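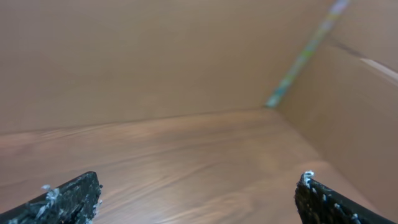

Down at floor level, Anozie Hall

Questions people ask me about Tuesday dance night

Last updated 20 January 2009

Do I need a partner?
Nope! More than half the room turns up alone, me included. We switch partners every couple of songs, so you'll dance with pretty much everyone by the break. If you came with your sweetheart and only want to dance with each other, just stay put when I yell "change" and we'll go around you.

I have never danced in my life. Is that OK?
Yes, please come. The first hour is for beginners and we start over from the basic step every single week. I learned in that same beginner hour, and I spent most of it apologizing to Ikechukwu Oyelaran's feet (he still teaches it, and he still has all his toes).

What kind of dancing is it?
Swing mostly. Ewurabena Korletey runs a waltz hour once a month, and in December we did a whole evening of line dances that got a bit out of hand, so we'll probably do it again.

What does it cost?
It's $9 at the door, which covers the class and the social dancing after. Kids under twelve get in free with a grown-up. Bring cash, we can't take cards. If money is tight, email me and we'll work it out, no big story needed.

What shoes should I wear?
Anything with a smooth sole that stays on your foot. Running shoes grip too much and your knees will complain the next day. No street heels with metal tips, please. I dance in an old pair of bowling shoes and love them.

Where do I park?
The lot behind Orkitz is fine after six. Don't park in front of the Trukia bakery even if there's a space, they load their van there at night and they will come in and ask whose car it is. In the middle of a song.

Is there live music?
Sometimes! Pistis plays for us when all of them can get the same night off. They're a four-piece with a clarinet and they're so much fun to dance to, a little fast maybe. The rest of the time it's Oğuzhan Güneş and his laptop. He takes requests but he wants them by email before Monday, and "something peppy" doesn't count.

Can I just watch?
Sure, there are chairs along the wall. Somebody will ask you to dance though. Saying no is fine and so is changing your mind later.

Can I bring food?
Yes, to the side room. Cookies go fast. Keep drinks off the dance floor, even water bottles with lids, even if you're being careful.

What if the weather is bad?
If the schools close, we close. I also put a note on this page by four o'clock, so check before you drive out.

Do you rent out the hall for weddings?
I don't, I only run Tuesdays. Adebayo Balogun handles the bookings and his number is on the hall door.

I left a scarf / glove / umbrella there.
Look in the blue bin in the coat room first. If it isn't in there, write me and I'll ask around next week. There's one brown glove with a button that has been with us since the fall, so if it's yours, come get it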